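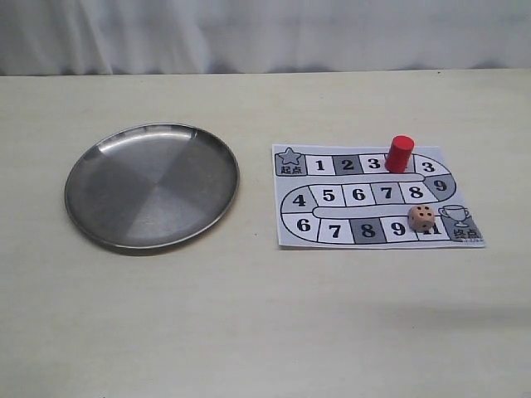
I have been eating off a tray for most of March and I have never been so happy about dinner. Let me back up. My aunt, Nest Bowen, taught me to make flatbread when I was small enough to need a stool, and then I went away and forgot how, and for years I bought the stuff in plastic bags like everybody else. This winter I started again. I'm hooked!

The recipe is hardly a recipe. It's 300 grams of plain flour, 200 grams of plain yogurt, a good pinch of salt and a spoonful of oil. No yeast, no starter to feed, no waking up early. You stir it with a fork until it turns shaggy, tip it out, and knead it for a few minutes until it stops sticking to you. Then it sits under a bowl while you get on with something else. I give it half an hour, but I've given it two hours when the phone rang and it was lovely (maybe even better, it rolled out like a dream).

The yogurt matters more than I expected. I started with a thick strained one and the dough was so stiff I could have patched a wall with it. Runny yogurt works much better, and if yours is thick you can loosen it with a splash of milk. I buy mine at the little store in Skindale, where the lady keeps the good tubs at the back and will go and get you one if you ask nicely.

Flour I'm less fussy about. I've made them with white, with half whole wheat, and once with the last of a bag of rye that was older than I want to admit. The rye ones were heavy, but I ate them all with butter and pickles and had no complaints. Half whole wheat is my favorite now. It tastes nutty and it browns nicely, and you get those dark spots that make a flatbread look like you know what you're doing.

Heat is the part I had wrong for weeks. I was so scared of burning them that I cooked them on medium, and they came out pale and leathery, like something you'd resole a boot with. Then Nia Gough came over, watched me make one, and reached past me to turn the burner all the way up. The next one puffed! A big wobbly balloon of a thing, right there in my dry old skillet. I yelled. I have now yelled at nearly 300 flatbreads and I don't see myself stopping.

So: dry pan, as hot as it goes, no oil. Roll the dough thinner than feels right. Lay it down and leave it alone until you see bubbles, then flip it. When it swells up, press the edges gently with a folded cloth and the air will run around inside and lift the rest. If it doesn't puff, it will still taste good. Wrap them in a clean towel as they come off, stacked up, so they steam each other soft. I skipped the towel once and had a pile of crackers.

This batch makes 9 small ones or six big ones. Small is better for scooping, and I'm a scooper. We had them last night with lentils and fried onions, and then with honey for dessert, and then I had one standing up at the counter before bed with nothing on it at all.

A few of you asked about freezing them. Yes! Let them cool completely, put a bit of parchment between each one, and bag them flat. They go straight from the freezer into the hot pan. I've kept them 3 weeks that way and couldn't tell the difference, though they've never lasted longer than that in my house so I can't speak to a month.

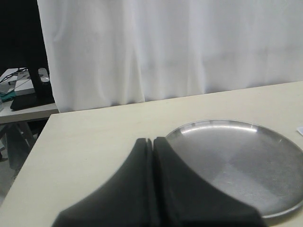 Ffion Pritchard wrote to me after the last post to say that she makes hers with the water left over from boiling potatoes, no yogurt at all, and that they stay soft until the next afternoon. She salts the potatoes well and leaves the salt out of the dough. She also rests the balls of dough a second time after dividing them, ten minutes under a towel, which stops them from springing back when she rolls.

I tried the second rest right away and she's completely right about it. I used to fight every single one, rolling it out and watching it shrink back to the size of a saucer. Now they just go where I send them. The potato water I haven't got to yet, but there are potatoes in the house and I'm planning on mash tomorrow, so I'll save the pot and let you know.

Next on my list is stuffing them. I want scallions in there, and cheese, and maybe some of the chili crisp that Cadi Kneath gave me, if there's any left by then.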